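Robots at Work: What We Saw at the Open Day

By Itzel Cuautle

Have you ever shaken hands with a robot? At the open day of the Stukum workshop on 14 Mar 2020 you could try it, if you were patient. The queue was long, and many children had come with their grandparents.

First we must answer one question. What is a robot? A robot is a machine that can move and do a job by following instructions. The instructions are called a program, and people write them. A robot does not get bored. It can do the same small job 1003 times in a day and it will not ask for a biscuit.

When people hear the word robot, they often think of a metal man with two legs. Most robots do not look like this. Many of them are only an arm, because an arm is the part which is needed for the work.

At the table called Volora, the work is picking things up and putting them down. It sounds easy, but try it with your eyes closed and thick gloves on your hands!

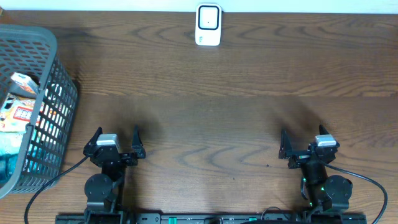 Two robot arms with open grippers. There are several packaged items in the grey basket on the left.

The "hand" of a robot arm is called a gripper. Your hand has five fingers, but each of these grippers has only two, and they are pointed like a beak. When they close, they can hold a thing between them. When they open, they let it go.

How does the arm bend? Inside it there are motors, which work like your elbow and your wrist. And how does it see? On top of each gripper sits a small camera. The camera looks where the fingers go — a bit like having an eye on your wrist.

A soft packet is more difficult than a hard box. If the gripper presses too much, the packet is crushed. If it presses too little, the packet falls. People must teach the robot many times before it learns how strongly to hold.

Try it at home: take two pencils, one in each hand, and lift a sock from the floor with only the tips. Then try with a grape. Which one was harder?

The next open day is in April, in the Mendoza hall. Children under eight should bring an adult.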